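Week 4: Squash and stretch, and why your bouncing ball looks like a marble

Hello again all. I've been through the February batch of ball tests, and most of you have the timing sorted now, so well done. What's missing is weight. Plenty of lovely arcs, plenty of balls that hit the floor like a glass marble and leave it the same way.

The rule I keep banging on about is volume. If the ball gets wider it has to get shorter, and if it gets longer it has to get thinner. Gonçalo Teixeira's ball grew by half on every landing (sorry Gonçalo, but it did make me laugh) and by the end it was more of a beach ball. Trace your first drawing on a scrap, lay it under each squash and check by eye.

Timing charts next. The exercise is 124 drawings long if you do it on ones, and I really don't want that from anybody at this stage! Work on twos. Put your keys down first, then the breakdowns, and leave the in-betweens until I've seen a pencil test. Save the stretch for just before contact and just after it. At the top of the arc the ball goes back to being round, and the drawings sit close together there.

Please watch the Athanasiadis short before next time, the one with the flour sack on the stairs. Pantelis Giannakopoulos lent us the disc and it lives in the cupboard with the Dilteron lightbox. Watch it once for fun, then go back over the third fall a drawing at a time. Look at how late the corners of the sack arrive!

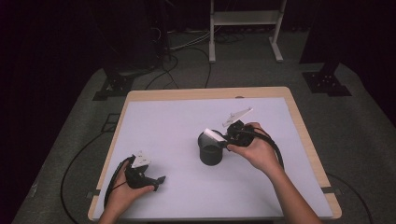 Large white paper on a light wooden table.

For next session:
Flour sack, one jump, 15 keys at most.
Rough pencil only, no clean-up.
Number every sheet in the bottom right corner.
Read chapter two of the Atora reader, up to page 80.

Marks are out of 15 again, and a wobbly line won't lose you any. A sack that changes size will.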